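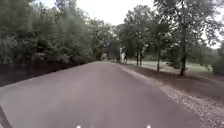
Search the community
Topics Log in

Crown came off, dentist says I need a post and core, or maybe an implant. Which would you do?

Posted by Ingvild Westerberg in Teeth & Mouth, September

Okay so I'll try to keep this short and I know I won't manage it. I have a lower molar on the left, second from the back, that had a root canal when I was in college and has had a crown on it ever since. Last month the crown came off in a piece of toffee. I put it in a sandwich bag and called my dentist, and I figured they'd glue it back on and that would be that.

Well, no. There's decay under there and one side of the tooth is pretty much gone down to the gum. She gave me two choices. One is to redo the whole thing with a post down into the root, a buildup on top of that, and a new crown. She also mentioned something called crown lengthening, where they trim the gum (and I think a bit of bone?) so there's enough tooth for the crown to hold on to. The other is to pull it and put in an implant.

The first plan came to $1,363 after insurance. The implant is $3,685, and my plan pays for almost none of that, plus I hit my yearly max of $2,000 either way if I also get the two fillings she wants to do on the other side.

What's bugging me is that she wouldn't say which one she'd pick! I asked her straight out and she said both were reasonable. I'm 47, I don't smoke, I grind my teeth at night and I have a guard that I wear maybe half the time (I know, I know). The tooth doesn't hurt at all. I have a temporary on there now that feels like chewing on a pencil eraser.

Has anyone done the crown lengthening? Is it awful? And did the redone tooth last, or did you end up paying for the implant a few years later anyway? My sister says get the implant and be done with it, but my sister also isn't paying for it.

Thanks in advance, and sorry for the novel.

Trinidad Marín

Hi Ingvild! I had pretty much your exact tooth, only on the right side, and I went with saving it. So I'll tell you how it went and you can weigh it up.

The crown lengthening was done by a gum specialist, not my regular dentist. It took under an hour, I was numb the whole time, and the worst part was the sound. I had stitches for a little over a week and ate a lot of scrambled eggs and lukewarm soup. It was sore the second and third day, more than the first, which I wasn't ready for, so don't plan anything for those days if you can help it. Then I had to wait before they'd take the impression for the final crown, so the gum could settle. In my case that was two months. Ask how long yours will be, as you'll be living with that pencil eraser for the whole stretch.

Things I'd ask her before you decide:

How much sound tooth will be left above the gum all the way around, once the decay is cleaned out? My specialist called this the ferrule and she cared about it more than anything else. If there's a decent collar of real tooth for the crown to grip, the odds are a lot better. If there isn't, the post is doing work it isn't good at.

Is there any crack in the root? They can't always see one on the X-ray. Mine told me up front that if she found a crack once she was in there, we'd stop and talk about pulling it.

Is the old root canal still okay? If the crown was leaking for a while, germs can get down in there, and you might need the root canal redone too. That's a separate bill! Get that in writing before you compare the two prices, because your cheaper plan may not be as cheap as it looks.

What does the gum trimming do to the teeth next door? They take a little from around those as well, and one of my neighbors is still touchy with ice water.

Mine has been fine for six years. I'd do it again. But I had a good bit of tooth left, and from what you wrote I can't tell if you do. You could also pay for one visit with an endodontist just to get an opinion on whether it's worth saving. Mine charged for a consult only and looked at it under a microscope.

Oh, and about the money: if your plan resets in January, ask whether the post and buildup can go in one year and the crown in the next. My office did that without any fuss. Just don't let it drag on if she thinks the temporary won't hold.

Kamran Abbasi

implant. had a post in mine and the root split after 12 months, so I paid twice. I grind too. wear the guard

Loan Bạch

I worked the front desk at a dental office for a long time (not a dentist, so take this as desk knowledge), and I want to add a couple of things about the implant side.

Look closely at what that quote covers. Some offices quote just the implant itself, the part that goes in the bone, and then the abutment and the crown on top are their own lines. A bone graft is another one, and so is the extraction. I've seen people get to the second appointment and be really upset, and I don't blame them. Ask for a printed treatment plan with every code on it, then call your insurance and read them the codes. Sometimes they'll pay something toward the crown part even when they won't touch the implant.

Also ask about time. After the extraction you may be waiting several months before there's a tooth there, and it can be longer with a graft. Second molar from the back is a chewing tooth, so you'll notice.

Grinding matters for both. Implants don't get cavities, but they can have gum and bone trouble around them, and porcelain can chip on either one. So Kamran's short answer has a good point at the end of it. If the guard is uncomfortable, take it in and have them adjust it. Ours did that for free if we'd made it.

As for your dentist saying both are reasonable, I wouldn't hold it against her. Try asking it another way: "What would make you tell me not to save this tooth?" We had patients get a much clearer answer with that one.

Ingvild Westerberg

Thank you all so much! I called this morning and the quote does NOT include a graft, so I'm glad I asked. They're getting me in with an endodontist to look at the root before I pick. Kamran, the guard is on my nightstand where I can see it.

We use cookies to keep you logged in and to remember your topics. Accept Manage settings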